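Home / Rugby / Scrum and Contact / Scrum Sleds

Kokport Two-Player Scrum Sled

Manufacturer: Dovinus
Model: Kokport 351
Surface: grass, artificial turf (with skid covers)
Users: two players, front row or second row
Availability: built to order, next production run in March
Page revised: 2025-01-20

Overview

The Kokport is a ballast-loaded scrum sled for two players. It is used for body-position work, bind-and-drive repetitions and short-distance leg drive. The frame is welded steel on two parallel skids, with a pad carriage at the front and a ballast deck at the rear. The pad carriage adjusts for height and can be locked or left free to pivot.

It fills the place in the range between the Pastor single-player sled and full eight-player machines. A club that already owns a full machine will mostly use the Kokport for prop and hooker work before unit sessions. A club without one can use it for paired work across the whole pack, but it does not reproduce the lateral load of a full scrum and should not be used as preparation for a contested eight.

Specification

Frame: welded steel tube, powder coated
Main tube diameter: 43 mm
Skid plate thickness: 6 mm
Mass without ballast: 63 kg
Maximum ballast: 351 kg
Pad count: two outer, one center
Pad core: closed-cell foam
Pad cover: Oltel coated fabric, stitched and taped seams
Height adjustment: sprung pin with secondary locking collar
Pivot: lockable, rubber-stopped at both ends of travel
Finish: black frame, navy pads (other pad colors on request)

Mass is given for the frame with all pads fitted and no tow bar. The tow bar is supplied separately and must be removed before players bind.

Frame and skids

Both side members run the full length of the sled without a joint. Cross members are coped to the tube and fully welded. Earlier versions used a bolted front cross member, which loosened under repeated impact and had to be checked before each session. The current frame has no structural bolts forward of the ballast deck.

The skids are turned up at front and rear, so the sled can be pulled backward to the start mark without digging in. On soft grass the rear lip still tends to collect mud after a long session. Clear it before the sled goes into storage; wet soil left against the weld is the most common cause of coating failure on returned units.

For artificial turf, fit the polymer skid covers. Bare steel skids will mark turf fibers and displace infill, and most turf suppliers exclude that damage from their warranty. The covers clip over the skid and are held by two screws per side. They wear faster on a dry surface.

Pad carriage

The outer pads are shaped to take the shoulder and leave clearance for the head. The center pad is narrower and sits slightly back from the outer pair. Each pad has a rigid backing board with captive nuts, and can be changed with one wrench. Pads are not handed; left and right outer pads are interchangeable and should be swapped when one side begins to soften.

Height is set with a sprung pin on each upright. Both pins must be in matching holes. The secondary collar is then turned down by hand until it seats. The carriage will hold on the pins alone, but the collar removes play between the upright and the sleeve, and running without it will enlarge the pin holes over time.

With the pivot locked, the carriage is rigid and players drive straight through. With the pivot free, the carriage drops if force is applied below the pad centerline, which gives immediate feedback on a low hip position or a rounded back. Start new players with the pivot locked.

Ballast

The deck takes sandbags, disc weights on the center post, or a combination of both. Load from the rear forward and keep the load even across the deck. Strap everything. The deck has four strap points, and the straps supplied are rated for the full ballast figure.

People should not be used as ballast. The deck has no handhold or foot position and the sled can stop abruptly when the skids meet a change in surface.

Resistance depends on ground condition more than on ballast. The same load can feel light on wet grass and nearly immovable on dry turf with worn skid covers. For that reason we do not publish a resistance table. Begin with an empty deck, have the pair complete a short drive with good shape, and add load in small steps. 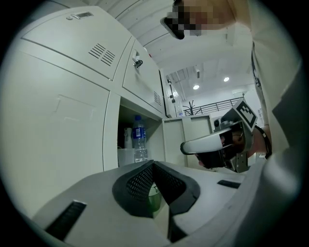
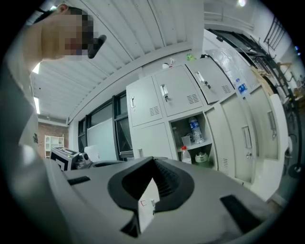 Assembly

The sled ships in two cartons and one wrapped frame section. Two adults are needed for the lift. Tools required are a wrench set and a soft mallet.

1. Set the frame on level ground with the skids down.
2. Slide the carriage sleeves over the uprights and insert both height pins.
3. Turn down the collars.
4. Bolt the backing boards to the carriage, center pad first.
5. Fit the pivot stops and confirm that the carriage moves freely through its full travel.
6. Lock the pivot and check that the lock handle lies flat against the frame.
7. Fit the skid covers if the sled will be used on artificial turf.

Do not fully tighten any pad bolt until all three pads are in place. The backing boards have slotted holes, and the gap between pads must be even before the bolts are torqued. The torque value is printed on the plate riveted to the left upright.

Inspection and maintenance

Before each session: check both height pins, both collars, the pivot lock and the ballast straps. Look along each pad face for splits in the cover, particularly at the lower corners.

Monthly in season: check pad bolt torque. Wipe the uprights and apply a thin film of silicone lubricant. Do not use grease, which holds grit inside the sleeves.

End of season: remove the pads and store them indoors, off the floor and out of direct sun. Touch up chipped coating after removing any rust. Inspect the welds at the foot of both uprights. A cracked weld must not be repaired locally if the sled is to remain under warranty — contact the service desk for a return number.

Clean pad covers with mild detergent and water. Solvents and bleach attack the Oltel coating and leave it tacky. Let covers dry before stacking the pads.

Spare parts

KP-OUT Outer pad, complete with backing board
KP-CEN Center pad, complete with backing board
KP-COV Replacement cover, outer (specify color)
KP-PIN Height pin and spring
KP-COL Locking collar
KP-STP Pivot stop, rubber, pair
KP-SKC Skid covers, pair, with screws
KP-STR Ballast strap
KP-TOW Tow bar with pin

Pins, collars and stops are common to the Kokport and the Pastor. Pads are not. Pastor pads will bolt to the Kokport carriage but sit too far forward and foul the pivot.

Technical questions

Can the sled be left outdoors?
The frame can. Pads should be removed or covered. The optional rain cover fits over the complete carriage but is not intended for storage through a full off-season.

Is it suitable for youth players?
The lowest pin setting suits most youth players from the age at which contested scrummaging is permitted by their union. Use the locked pivot and little or no ballast. A coach qualified in scrum technique should be present.

Can two sleds be joined?
No. There is no coupling point, and the side members are not designed for a lateral load from a second frame.

Can it be used for tackle work?
The outer pads tolerate occasional shoulder contact at walking pace. They are not dense enough for running tackles, which bottom out the foam against the backing board. See the Dovinus tackle sled page for a suitable unit.

Will it fit through a standard door?
With the carriage removed, yes, on its side. Measure the turning space behind the door as well as the opening.

User comment

"We run props on it with the pivot free and everybody else with it locked. The collars get forgotten if you do not put them on the checklist. Pads have kept their shape. I would like the height markings to be stamped into the upright, as the stickers came off in the wet." — Lucía Nieto, forwards coach

Height markings have been engraved on all frames built after this comment was received. Owners of earlier frames can request a replacement sticker set at no charge.

Warranty

Frame: structural defects, original purchaser only. Pads and covers: manufacturing defects, excluding abrasion, cuts and solvent damage. Skid covers and pivot stops are wear items and are not covered. Use above the stated maximum ballast voids the frame warranty. Full terms are supplied with the order confirmation.

Ordering and service

Orders are confirmed in writing with pad color, skid type and delivery access details. Delivery is curbside on a pallet. State whether a liftgate is required; it cannot be added once the carrier has been booked.

Service desk: Trinidad Herrero
Have the serial number ready. It is stamped on the rear cross member, under the ballast deck.

Related items

Pastor single-player sled
Ballast bags, unfilled
Rain cover, Kokport carriage
Contact shields, Oltel cover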